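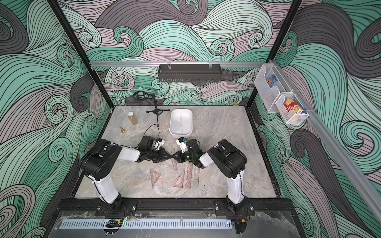
Lurkorberg 是我们给开放式大缸做的底滤系统,从第一只样机到现在的版本,中间改过的地方多得我自己都记不全了。它服务的是那种放在客厅正中、四面都能看、水面上不压盖子的缸,所以最要紧的是安静,其次是手伸进去好收拾。底滤这东西平时藏在柜子里,可是真正和它打交道的时间全在柜门打开以后:滤棉要换,蛋白杯要洗,加水管要拔下来擦。我们一直劝客人在操作台后墙上装一根银色铝轨,挂一只黑色的网孔篮,用透明小挂钩扣住就行,平时空着,换棉的时候镊子、刷子、软管夹随手一扔,水自己从网孔里滴掉,台面还是干净的(台面最好选浅灰石纹的,水渍不显眼!)。

Lurkorberg 底滤系统
由 Midstead 水景工作室设计与组装
页面更新:2024年5月31日

它适合谁

最大可配到 1,000 升的主缸,草缸、三湖慈鲷、软体珊瑚都有人在用。小缸也能装,只是柜内空间会比较紧,建议先把柜子的内部尺寸发给我们,Rekha Krishnan 会把排布图画出来给您看,合适再谈下一步。如果您的缸已经开好了孔,请把孔位也一起拍照发来,很多时候不用重新开孔,换一组弯头就能接上。

我们不太建议把它用在纯斗鱼缸或者虾缸上。倒不是不能用,水流可以调得很小,只是这套东西的好处在那种缸里发挥不出来,一个海绵过滤反而更省心。

箱体与分仓

箱体分成落水仓、滤材仓、除气仓和水泵仓。落水仓比上一代深了不少,这是 Senthil Panicker 坚持要改的,他在自己家里听了一整个冬天的落水声,受不了了。加深以后水柱落下来不会直接砸在滤棉上,而是先被一块斜板接住,贴着板面滑下去。夜里关灯坐在缸边,能听见的基本只剩冰箱。

滤材仓是抽屉式的,整个抽出来就能端走。抽屉两侧留了手指能伸进去的凹槽,湿手也抓得牢。里面放什么由您决定:陶瓷环、火山石、生化球都可以,我们自己偏爱把粗棉放最上层,细棉放中间,下面铺石英环。抽屉底部的格栅做成斜条,碎渣不容易卡住,冲的时候顺着条纹冲就好了。

除气仓里的隔板可以上下挪。海水缸把隔板调高一些,气泡在这里有足够的时间浮上去,主缸里就不会飘着一层细小的白点。淡水草缸则可以调低,少翻动水面,二氧化碳跑得慢一点。

水泵仓的出水口做了软连接,水泵的震动不会顺着硬管一路传到缸壁上。泵本身不在标配里,我们写了一份接口尺寸表,市面上常见的潜水泵大多能直接放进去。

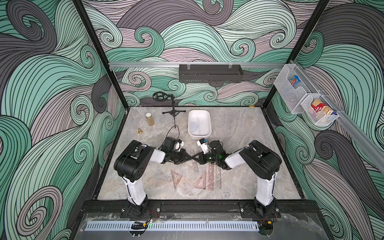

安装前的准备

先看地面平不平。底滤对水平的要求不如主缸高,但仓与仓之间的水位是靠隔板高低算出来的,柜底如果斜得厉害,水泵仓的水位会偏低,泵容易吸到空气。用水平尺横着量一次,竖着量一次,缝隙用硬质垫片补,别用海绵垫叠着塞。

再看柜门的开口。箱体是整只粘好出厂的,进不了柜门的话只能从柜顶放,主缸一压上去就再也拿不出来了。Aravind Thevar 每次上门测量,第一件事就是拿一张纸板裁成箱体的侧面大小,在柜门口比划几下。土办法,但是真的好用,您在家也可以这么做。

电源插座请装在箱体上沿以上的位置,每根电线都留一段下垂的弯,水顺着线流下来会在弯的最低点滴掉。插排不要平放在柜底。

滤材的清洗与浸泡

新滤材到手先别急着进缸。陶瓷环和火山石在运输中会互相磨,粉末和碎屑都要洗掉,不然开泵当天主缸就会雾蒙蒙一片。我们习惯用浅口大盆,倒进去,加水,手掌轻轻搓,倒掉,再来,搓到水看得见盆底为止。火山石要多洗几遍。

盆子选白色的最省事,碎屑一眼就能看见。倒水的时候慢一点,让粗渣留在盆底,最后用湿布抹出来,别直接冲进下水道,石粉积在弯管里很难通。 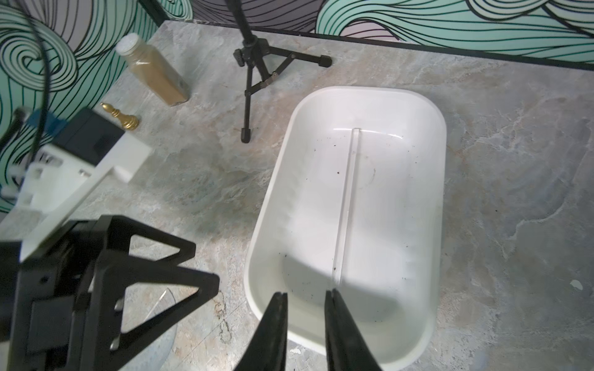

白色塑料圆角盆,盆底散着黑色碎屑

洗好的滤材可以直接装进抽屉。用过的旧滤材如果要搬到新底滤里,请用主缸里抽出来的水涮,自来水里的氯会伤到菌群。涮到不再掉大块的污物就停手,表面那层滑滑的东西是宝贝,留着它,新系统能少走很多弯路。

开缸以后的头几周,水会反复浑一两次,别慌,也别天天换棉。我自己的缸那会儿像淘米水一样,忍着没动,过些日子突然就透亮了,那天早上真是高兴坏了!

管路怎么走

主缸的下水有三根:主下水、副下水和应急管。主下水装球阀调流量,调到管子里完全充满水、听不到吸气声,副下水只走薄薄一层水。应急管平时是干的,它的口子一定要低于缸沿,高于另外两根。这种走法不是我们的发明,老玩家都熟悉,我们做的只是把三根管的支架合在了一起,装的时候不用自己一根一根对。

上水管请在水面下浅浅的位置钻一个小孔。停电时水会往回倒流,空气从小孔进去,虹吸就断了,底滤不会溢出来。小孔每次换水时用牙签捅一下,藻长得比您想的快。
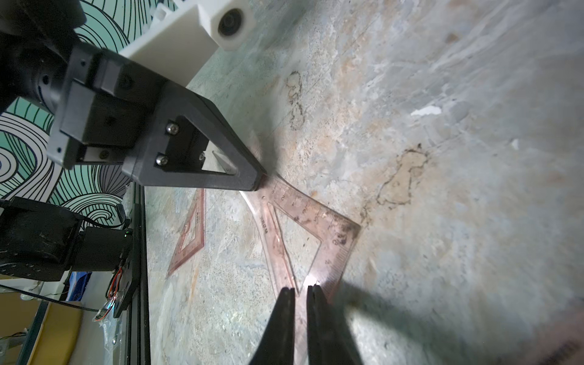 开孔位置的画线值得多花点时间,管路后来顺不顺全看它。Mereana Rewi 负责出图,她会给每只缸附一张原尺寸的纸样,贴在背板上照着描就行,但要是您想自己定位置,办法也很简单:从缸的直角边起线,孔心到两条边的距离都量一遍,再从对面复核。工具用透明塑料三角板就很好,像上面那两块橙粉色的,平铺在石纹台面上,底下的纹路都透得过来,压在纸样上同样看得清线在哪里,比不透明的钢角尺顺手得多。画完线先别撕纸样,把支架摆上去试一下,确认下水管和柜子背板的开口能对上。

玻璃如果是钢化的,绝对不能自己开孔。拿不准是不是钢化,请先来信问。

随箱配件

箱体一只,滤材抽屉一套,可调隔板,三管支架,球阀,软连接接头,原尺寸开孔纸样,滤袋 2 个。配件都装在抽屉里,开箱时记得先把抽屉抽出来看看,有位客人找球阀找了一下午。

可以另配 Fondurik 自动补水盒,挂在水泵仓边沿,光学探头加机械浮球双重控制,浮球只在探头失灵的时候起作用。喜欢种水草的朋友也可以看看 Lumanlan 藻仓,它接在除气仓侧面,养一团水草或者海葡萄,夜里开灯,和主缸的光照错开。藻仓长满的样子特别漂亮,我好几次都把柜门开着舍不得关。

交货与保修

每只箱体出厂前都会装满水静置,再接泵循环,检查粘缝和噪声,没问题才打包。箱体粘缝保修 2 年,抽屉和隔板如果磕坏了可以单独补。一月工坊停工盘点,那段时间的订单会顺延,急用的话请提前说。

定金付过以后,我们会先把排布图发给您确认,图纸确认前尺寸都可以改。落水仓和水泵仓可以左右对调,侧板颜色有黑和半透明白两种。半透明白的好处是水位一眼可见,缺点是会长藻,柜里常开灯的话还是选黑的吧。

常有人问

能不能不用滤袋?可以,抽屉里直接铺滤棉也行,就是换得勤一点。

停电会不会满出来?按上面说的钻了小孔,并且运行水位不超过水泵仓的刻线,就不会。装好以后请务必拔一次泵的插头,站在旁边看水位停在哪里。

旧缸能换吗?能。Satish Sundaram 给自己那只养了很久的旧缸换过一次,鱼都没有捞出来,下午拆旧的,晚上新的就转起来了。他把过程写成了一份步骤单,订购时备注一句,我们随箱放进去。

运输怎么算?离工作室 100 公里以内我们自己送,搬到柜边,帮您放进去。再远就走木箱物流,收货时请当面开箱,看看四个角和粘缝,有问题拍下来发给我们。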